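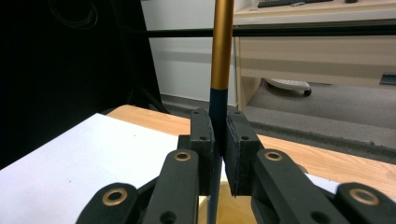
Tools & Kits

Search this site Search

A gripper you can hold in your hand

Zainab Sani apologises for the state of her kitchen before she has even put the kettle on, and then talks happily for most of the afternoon. She runs Boto, a small firm that sells the Pranberg, a hand-held gripper for people who want to show a robot how a job is done by doing it themselves.

"I always hand people something long and thin first," she says. "A rod is lovely for it. You close the two fingers, you feel where it wants to lean, and you've learned more than I could tell you in an hour!"

The kit comes in 24 parts, with brass rings at the joints of the arms, and she is fond of those rings (we spent a good while on them, and I didn't mind a bit). "The first version had none, and the holes went sloppy on me. My colleague Lụa Ngô fitted brass one December and we never went back."

It costs £293, or £642 for the version with the camera and the software. I asked whether that was a lot for something you still have to move about yourself. She laughed, and said her own mother had asked the same.

"It is a fair bit of money, yes. But you can lend it to somebody at nine in the morning and they're getting on with it by ten. I do tell them to look after the pads, mind, as they fray, and we put five spare pairs in the box." 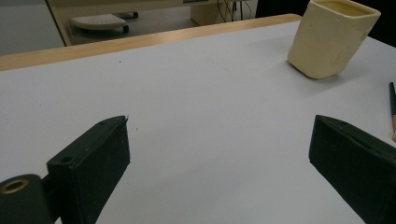 Cups, pencils and other awkward things

Soft shapes are where she would like the next version to improve. "A cup with a bit of give in it is harder than you'd think. Squeeze too much and it dents, too little and off it slides. And a pencil lying flat on a table, well, come in at the wrong angle and you'll chase it all the way to the edge."

Lụa is trying a softer pad for both, and Zainab hopes to send it free to everyone who already has a kit.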